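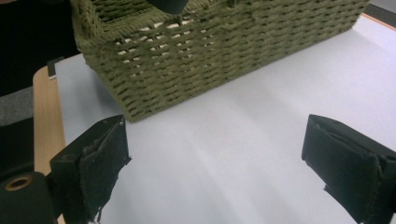

Averley Glide 2: three months with a power add-on for my manual chair

I wanted to like the Averley Glide 2 before the box was even open, so take that into account. It's a small motor wheel that clamps onto the back of a manual wheelchair and pushes you along, and my shoulders have been begging for something like it for years!

Fitting it was easy enough. The bracket goes on the axle bar with four bolts, and after that the wheel clicks on and off in a few seconds (the first few tries took me longer, and there was some swearing). Mine weighs 14 pounds with the battery in, so I can get it into the trunk by myself, just.

On flat sidewalks it's lovely. You tap the wristband twice, off it goes, and I only steer. Hills are a different story – the long ramp by our library slows it to a crawl, and on gravel the wheel skips around. I get 9 miles out of a charge if I behave, less in cold weather.

What bugs me is the braking. One tap is supposed to stop the motor, but with thick gloves on it misses my tap now and then, and I've learned to keep a hand near the rims. My old Plerum had a plain thumb switch that worked every time, and I miss it.

Then there's the price. I paid 3000 dollars, and the Plerum is still sold for 2000. If you mostly roll around indoors, get the cheaper one. I do long trips to the store and back, so I'm keeping the Averley, but I've already ordered the wired switch for it.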